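**Thread: the "buy it for life" kitchen, and why I've stopped believing in most of it** (1/22)

27 July 2020

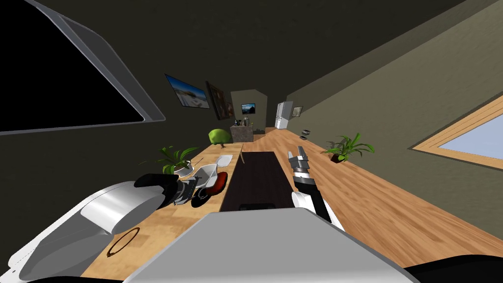
I've been reading recommendation lists for pans, knives and kettles since November, and I'd like to register some complaints.

2/ Start with the phrase. "For life" used to mean a guarantee. Now it's a mood. Read the small print on a Dusetti skillet and the lifetime in question is "the expected lifetime of the product." So it lasts as long as it lasts. Great.

3/ I own the Dusetti skillet. It's fine. It's a heavy pan with a long handle. I paid 143 dollars for it and I cook eggs in it, and the eggs taste like the ones I made in the pan from the hardware store.

4/ Someone always replies that I didn't season it right. I seasoned it the way the booklet says. Then the way the website says, which is different. Then the way a stranger told me to in a long message with diagrams.

5/ If a pan needs three conflicting sets of instructions, I'm allowed to ask what I'm paying for.

6/ Next, reviews. Cirden's kettle has 712 of them on the store page I checked. I read a lot of them over two evenings (no, I don't have hobbies right now). A huge share were written in the first week of owning it.

7/ "Had it three days, will last forever!" How would you know? You've boiled water maybe nine times. You're reviewing the box.

8/ The ones I trust are the cranky two- and three-star reviews from people who came back a year later. The lid spring goes. The scale builds up where a brush can't reach. They sound like people who own kettles.

9/ Also, the store sorts by "most helpful," and helpful votes pile up on whatever was posted first. So the early, glowing, useless ones sit at the top and stay there.

10/ Knives. I was told for years that I needed a good one. So I saved up and got the Poulain chef's knife, and yes, it was very sharp on day one. Most knives are sharp on day one.

11/ By spring it was dull, same as every knife I've had. I got it sharpened and it was very sharp again. Then I had my old knife from college sharpened too, out of spite, and that one's also very sharp.

12/ Will the Poulain hold an edge a bit longer? Probably. I'd guess I'd notice if I chopped onions for a living. I chop one onion, a few nights a week, badly.

13/ A few people have asked if I'm just against nice things. No. I like nice things. The Poulain feels good in the hand and I reach for it first. I'd just like to be sold "this feels good in the hand" and skip the part about my grandchildren.

14/ About the grandchildren. Every one of these brands has a line about passing it down. Have you ever helped clear out a relative's kitchen? I have, twice. We kept a rolling pin and a cake tin. The good pans went to the thrift store because all of us already had pans.

15/ The rolling pin has no brand on it at all. I looked.

16/ Now, repair. This is where I was ready to be won over. Narska says its stand mixer is "fully repairable," and I believe in that. So when a friend's started making a grinding noise I offered to handle it, partly to see if it was true.

17/ The part is a gear. The gear isn't sold on its own. You buy the gear assembly, and that's 50 dollars plus shipping, and it was out of stock. The other choice was mailing in the whole mixer, at your own cost, and it weighs as much as a dog.

18/ We did get it fixed in the end, by a guy who does vacuum cleaners. He charged less than the part would have cost and he was pretty rude about the design. So sure, repairable. By him.

19/ I asked Narska when the gear would be back in stock and got a form reply thanking me for my passion. I asked again and got the same reply. I still don't have a date.

20/ What I do now, for whatever it's worth. I look up whether the small parts are sold separately *before* I buy. I skip any review that's less than six months old. I check secondhand first, since a used pan that's still flat after years on somebody's stove has passed a test the new one hasn't taken.

21/ My own best buy of the year was a dented stockpot from a yard sale – no name on the bottom, handles riveted on, lid from some other pot. I can't tell you it'll last for life. I can tell you it made soup on Saturday.

22/ Muting this for a while, because the cast iron people have arrived. If you've had a kettle of any brand for more than five years and it still has its original lid, please tell me which one. I'll read those when I get back.

**Later, adding a few since people asked:**

23/ Yes, I know cheap stuff breaks too. I've had a can opener die in my hand on the second can. My point was about the price going up and the promise getting vaguer at the same time.

24/ To the person who sent me a spreadsheet of cost per use: I read it, I like it, and I think you've been generous with "uses per year" on that waffle iron. You have it down for 224. Be serious.

25/ And to the three of you who asked what the skillet is like for pancakes – okay. Bit slow to heat, and the first one sticks.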